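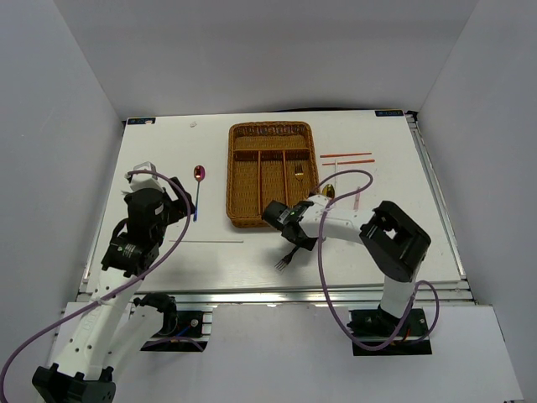

4. Uploading your brochure artwork

1. Log in to Trater and open the job with your organisation's name on it. The other jobs are no fun anyway.
2. Choose Cover, then Inside Pages. Files over 500 MB will sulk and stop.
3. Set the colour profile to Hurkau Coated.
4. Press Send Proof once - only once.

Note: print runs over 3000 need sign-off from Chiamaka Anozie.

Caution: "final_FINAL_9.pdf" is not a version number.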